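Vernwood Simulation Episodes: Frequently Asked Questions

Last updated Aug 9, 2025

These are the questions we get most often from teams who record or review two-arm kitchen episodes under the Vernwood rules. The full rules are in the project handbook. If an answer on this page and the handbook disagree, follow the handbook and tell us.

Who do the rules apply to?

Anyone who submits simulated episodes to the shared set. At present that means Gorkico, Pavlović and the Nirell group. The same rules apply to teleoperated and scripted episodes. Real-robot recordings have their own handbook and go to a different reviewer.

What counts as one episode?

One task, from the reset of the kitchen to the moment the operator or script marks it as finished. Don't join two tasks together, even if they follow on naturally. If an operator finishes a task and keeps moving the arms, trim the end before you submit.

Do both arms have to be used?

No. Both arms must be loaded and under control, but a task may need only one of them. The idle arm should be parked where it doesn't hide the object being handled. Hovering over a part of the counter that plays no role in the task is fine.

How should small, soft-looking food items be gripped?

Close the gripper until it makes contact, then stop. In simulation it is easy to drive the fingers into the object, because nothing breaks and the item usually stays put. We still treat it as a fault. A policy trained on those episodes will squeeze too hard on a real robot. The contact log should show no finger passing through the object by more than 2 mm at any time.

The same goes for the surface underneath. When you pick something up from a board or a counter, the fingers may touch the surface but must not push down through it.
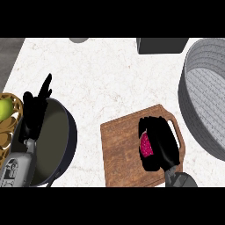 If the physics engine lets an object jump or spin when it is gripped, reset and record again. Don't slow the replay down to hide it.

Does every object on the counter need a label?

Every object that can move needs one, whether or not it is part of the task. Fixed items such as the countertop itself are labelled once in the kitchen file. Use the names in the handbook list. "Fruit" is not enough where the list has a name for the item, and please don't make up new names in the episode file. Send a request and we will add it.

Can I change the layout between episodes?

Yes, and you should. Positions and angles of loose objects must be varied, and no layout may be used for more than 18 episodes. Changing only the colour of an object does not count as a new layout.

The views have black bands at the top and bottom. Should I crop them?

Leave them in. The padding keeps all views the same shape for the loader, and cropping by hand has caused more trouble than anything else on this page. In July we had to send back a whole batch in which the crop had shifted between episodes.

Is an episode rejected if the target is partly hidden?

Not by itself. Grippers cover things, and a view from above will nearly always lose part of the object once it is held. We reject an episode if the target is fully hidden in every view at the moment of first contact.

What about failed attempts?

Submit them, marked as failed, with the reason chosen from the menu. A dropped item that is picked up again within the same episode is marked "recovered". Please don't mark it as a plain success. The set held 2,827 episodes at the last count, and the failed ones are used as much as the rest.

Who reviews the episodes?

Each one is checked by two people, and neither may come from the team that recorded it. If they disagree, Snežana Papadopoulos makes the decision. She also keeps the list of past decisions — worth reading before you appeal.

How do I appeal?

Reply to the rejection notice with the episode name and the rule you think was applied wrongly. Don't send the episode again while the appeal is open, as it will be logged as a duplicate.

Can I use the episodes outside the project?

For internal testing, yes. Anything published needs written agreement from all the teams whose episodes you used.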